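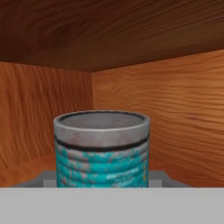
Kasodard Opens Hosted Coding Workspaces to Community Colleges

FOTOLCOMBE — Kasodard, which makes browser-based programming tools for schools, will offer its hosted coding workspaces to community colleges starting in May. The service was previously open only to four-year schools.

The workspaces let students write and run Python and R in a web browser. Instructors choose the packages for a course once, and every student in the course gets the same setup. Work is saved to the student's account and can be opened from a library computer, a home laptop or a school-issued tablet with a keyboard.

Bellureo College tested the service over 2 terms in its introductory statistics and data courses. A total of 571 students used it, and 303 of them had never taken a programming class before. The college ran the courses with its existing lab staff.

"Our first week used to go to installing software," said Saodah Ismail, who coordinates the introductory data courses at Bellureo. "Students would come in with old laptops, or with a work computer that wouldn't let them install anything. This time we had people reading in a data file by the end of the first class."

Ismail said the college asked for several changes during the trial. The most common request was for a way to see a student's work during office hours without having the student send a file. Kasodard added a shared view, which the student turns on and can turn off at any time. The college also asked for longer idle times before a session closes — evening students were often called away in the middle of an assignment and came back to a closed window.

Assignments can be handed out and collected inside the workspace. Automatic checks are optional and can be set for each problem. Grades can be exported as a spreadsheet or sent to a college's existing course system through the Nugroho connector, sold separately.

Each student account includes 8 gigabytes of storage. Students may download their files at any point, and accounts remain open for one term after a course ends. Instructors can copy a finished course, including its data sets and package list, for use the next term.

Pricing is per enrolled student, per term. Instructor and teaching assistant accounts are free. Colleges can request a trial course through the Kasodard website.

About Kasodard

Kasodard develops online programming workspaces for colleges and training programs. The company is based in Fotolcombe.

Press contact: Kasodard Media Office, Fotolcombe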